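Search this site
Enter keywords
Go

Print this page | E-mail this page

About Furkwood

We sell scrubbers, sponges, bath toys and textured balls. You have probably read a lot of pages like this one, and so have we, and most of them say the company began with a dream. Ours began with 200 bath scrubbers that fell apart in a shop run by Petrică Neagu, who had believed what it said on the carton.

Petrică stopped believing cartons after that. He and Dorin Buzatu started buying small lots from several makers and using them at home before putting them on a shelf. They were disappointed often enough to make a business of it. Today the catalog has 2624 items in it, and we'd be the first to say that's too many. Marius Ene takes things out every October. The makers don't enjoy October.

What we don't claim

You won't find "antibacterial" on our labels. We have asked many suppliers what they mean by it and the replies were mostly adjectives. We also don't print "lasts twice as long," for we have yet to meet anyone who could tell us twice as long as what. "Natural" we use only if the maker tells us in writing what the thing is made of, and a surprising number of them go quiet at that point.

Color is another one. Suppliers like to say that bright colors make children want to wash. Maybe. We stock bright things mainly so they can be found at the bottom of a tub. 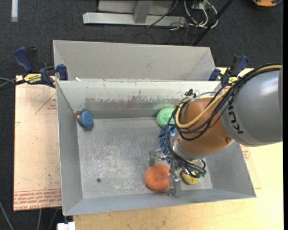
Shape matters more than the sales sheets let on. A round scrubber with a coarse surface gets into a pan well enough and is miserable in a narrow glass. Thick soft bristles feel nice in the hand, and then you try to rinse oatmeal out of them. Textured balls are sold for massage, for play, for the dryer and for dogs, sometimes by the same maker under four names. We list them as balls.

How things get in

Lăcrămioara Rusu reads the samples log and has the last word. A new item is kept for 5 weeks by people who didn't choose it. If they go back to their old sponge, we don't order. This isn't science and we don't call it that. The Lebrun line came in this way, after two refusals. Cimeck is still waiting on its handle.

Returns

Send it back if it's bad. Tell us how it went bad, please, in plain words. "Came unglued by the second bath" helps us a good deal more than one star.

Questions about wholesale go to Relu Grecu at the front desk. He will ask how many you really need, and he may talk you down.

Share (5) | Comments (0)

Print this page | E-mail this page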